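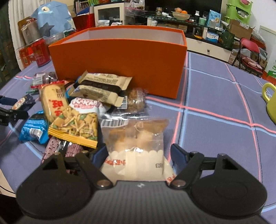 Driltska Branch Library -- Friends of the Reading Room

Print this page
E-mail this page

Review: the Lotorska snack box
by Bohdana Symonenko

I have been meaning to write up this snack box since July, when my sister-in-law first put one on the table at our book night and we all ate far too much and talked very little about the book. I ordered my own from Kongate the next morning (875 points off my rewards card, which I'd been saving for a kettle, but never mind).

The box itself is plain and orange, white on the inside, and sturdy enough that mine now holds my seed packets. Tipped out on my striped tablecloth, the snacks made a bigger pile than I expected! My favorite by a long way is the clear bag of pastries with the white paper label and the red printing. They are light tan and flaky, and they shed crumbs on everything, so have a plate handy -- I didn't, and I was shaking out that tablecloth for two days.

The crunchy noodles with green peas come in a yellow-edged bag with a window, which I like, as I can't read most of the labels. They are salty and go fast. The crackers in the cream packet with the big red Chinese characters are milder, good with soup. I was less taken with the little brown nuggets. My husband finished those, so somebody likes them. There was also a pink and white packet marked K-KAR that went to my neighbor's girls before I got a taste.

My one real complaint is that there's no list in English anywhere in the box, and anyone with allergies should ask before ordering. Kongate did answer my e-mail, but it took them about 50 hours.

I'd buy it again, and I already have one coming for the next book night. Bring a mug of something hot to go with it.

Print this page | E-mail this page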